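4. Spare parts and the first service visit

4.1 Background to the purchases

The buyers discussed in this section are small fish and bakery businesses at the Bikitside market that bought blast chillers directly from overseas makers. The earlier sections dealt with price and with the choice of cabinet size. What follows deals with what came later, once the machine had been paid for and put into use. We talked to 65 owners or managers, most of them at their own premises, and asked to see any paperwork they still had. The interviews were carried out by Ourania Katsaros and Eugénie Bodin, and notes were typed up the same evening.

Most owners had dealt with the maker through a sales agent and had never spoken to anyone in the workshop. The agent's job ended with the shipping papers. Where a warranty was given, it covered parts but left labour to the buyer, and it usually ran from the date of loading, so that a good share of it had gone by before the crate was opened. Several owners had not noticed this until we read the wording through with them. One had underlined the length of the warranty on the quotation and missed the line underneath it.

Shipping to Bikitside was handled for the majority by Londico, which grouped crates from different makers into shared containers. Owners spoke well of this arrangement on cost and less well of it on timing. A shared container leaves when it is full, and a buyer who has ordered a single cabinet has little say in the matter.

4.2 Which parts fail and who holds them

The parts that owners asked for most often were door gaskets, fan motors and the food probe. Gaskets wear faster in fish businesses than in bakeries, and the owners put this down to the doors being opened with wet hands and hosed down at the end of the day. We have no measurements to support that view, but the replaced gaskets we were shown had split at the lower corner on the hinge side, where water tends to sit.

The food probe is a thin metal spike on a lead that runs to the controller. It is pushed into the product at the start of a cycle and is easily pulled, trapped in the door or left in a pan that is then lifted out. A chiller will still run on a timer when the probe has failed, and many owners simply went on using it that way. For bread dough this may do little harm. For cooked fish it removes the only direct check that the centre of the product has come down to temperature in the time allowed, and we think it is the most serious of the faults described in this section.

Local stock of parts was poor. Jonby, the one dealer within easy reach of the market, keeps gaskets by the metre and a few general-purpose fan motors, but stocks controllers and probes for a single make, Moulin, for which it is the appointed dealer. Owners of other makes had to order from the factory. Waiting times varied so widely that we don't give an average. The longest waits came when the part number in the manual did not match the part number used by the factory's own stores, and the order had to be sent again.

Some owners had got round the problem by fitting a Moulin probe to a different maker's controller. This can work if the sensor type is the same, but the reading can be out by several degrees if it isn't, and the display gives no warning. Of the fitted replacements we looked at, 2 read clearly wrong in a bath of melting ice. Both owners had been trusting the display.

4.3 The first service visit

We asked each owner when the machine had first been seen by a refrigeration engineer after installation. Roughly 10 had arranged a visit within the period set out in the manual. The rest had waited for a fault. The usual reason was cost, followed by the belief that a new machine does not need looking at.

Engineers who work in the market told us that the first visit is mainly a matter of cleaning. The condenser coil draws in flour dust in the bakeries, and a grey felt of dust and grease in the kitchens, and once it is blocked the compressor runs hot and for longer. They also check that the drain runs freely, that the cabinet is still level, and that the terminals in the control box have not worked loose in transit. None of this calls for special parts. An owner who was shown how to brush down the coil could do it without an engineer, and a few had already been doing so every week.

The manuals were of limited help. They covered the cleaning of the inside of the cabinet well enough, with drawings, but the coil was mentioned in a single line under general care. The wiring diagram was missing from some copies and belonged to a different model in others. Engineers said they had learned to photograph the control box before touching anything.

Language was less of a difficulty than we had expected. The English in the manuals was often awkward, but the owners were used to it and could follow the steps. What held them back was the lack of any named person to write to. A general sales address tends to be answered while an order is open and much less promptly afterwards, and one owner had placed a small order for gaskets chiefly to get somebody to reply to a question about an error code.

4.4 What buyers now ask for

Owners who had bought a second machine had changed the way they ordered. They asked for a small box of parts to be packed in the crate with the chiller, normally a gasket, a fan motor and a spare probe, and they asked for the price of these to be shown as its own line on the quotation. They wanted the warranty to start on delivery. Makers agreed to the first of these requests more readily than to the second, and a maker who would not move the start date would sometimes lengthen the period instead.

A simple form of words was drafted with the owners' group and sent out on 14 Jun 2019. It covers 3 points: the parts to be packed, the start of the warranty, and a contact for technical questions who is not in the sales office. It was kept to a single page so that it could be attached to an ordinary purchase order. We have heard from owners who used it and from one who left it off for fear of losing a discount.

The form says nothing about labour. Owners did raise this, but no maker in the group was willing to pay a local engineer's bill, and we saw little point in asking for something that would be struck out every time.

Figure 4. Two-finger gripper and blue plastic tray.
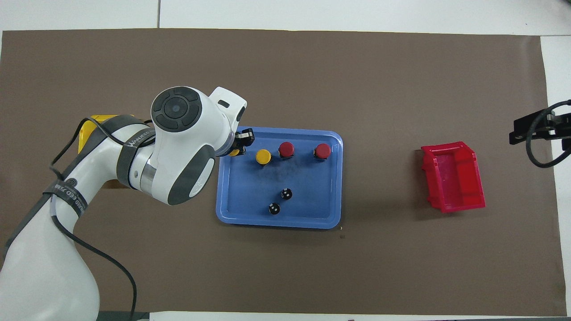 Labour is therefore left to a separate agreement between the owner and the engineer, and the terms of the agreements we were shown are set out in Section 5.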